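Immont desk and cable guide
Section 8: Power strip and cables on the table top

Read the whole section before you start. The work needs one person and no tools. Do not plug in any device before step 5.

1. Clean the wood with a dry cloth. Small specks stay easily in the grain, so wipe along it.

2. Lay the power strip near the long edge of the table, with its length parallel to this edge. Keep the cord end toward you.

3. Let the cord of the strip run down along the edge. It may have a small bow, but it must not be pulled tight.

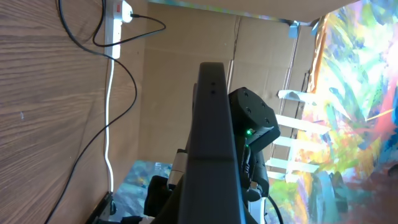
Fig. 1. White power strip at the edge of the wood, with plug inserted.

Note: If you have the Marine table top, the edge is more rounded. Move the strip a little inward, until all of it lies flat.

4. Put the longer cables on the wood in wide curves. Do not fold them, and do not fix them with staples.

5. Push the plug fully into the strip. The cord of the plug should make an easy bend and come back over the table.

CAUTION: Do not connect a second power strip to the first one. Do not cover the strip with cloth or paper.

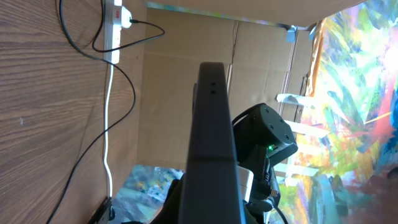

Crossing of cables is allowed, but keep it to a minimum. Where two cables must cross, do it on the flat surface, and do not put a heavy object on this point. The long black cable goes over the white cord below the strip, and after this it continues in a diagonal line. When you want to remove one cable, first lift the one which lies on top.

6. Follow each cable with your finger from one end to the other. If you feel a cut or a hard place, change the cable.

7. Wait 30 seconds after switching off before you move the strip to another position.

Spare cable clips can be ordered from Vanhove, part number 368.

Text revised 7 Jul 2021.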